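Hard water and the dishwasher

The supply at Pemance is hard, and from August the Gikeck hall kitchen will use a revised salt setting. Limescale shows first as a dull film on plastic tableware, later as deposits in the spray arms. The softener should be refilled after every 30 cycles, and the filter rinsed after every 5.
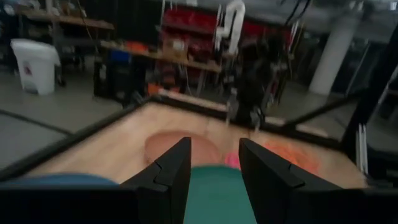 One reader at Jemal objects that the film on plastic is detergent residue, and that a smaller dose cleared it there with no change to the salt. Both faults occur. A drop of vinegar dissolves scale and leaves most detergent film in place, so test one item before altering the dose.

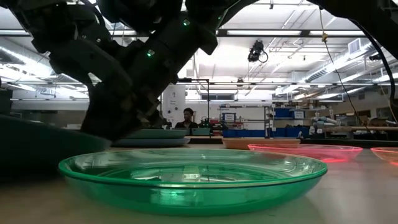 Salt must be the coarse dishwasher grade. Table salt contains anti-caking agents that can block the softener. Wipe up spilt grains and run a rinse at once, as brine pits steel. Refill dates go in the Fludska log, page 19.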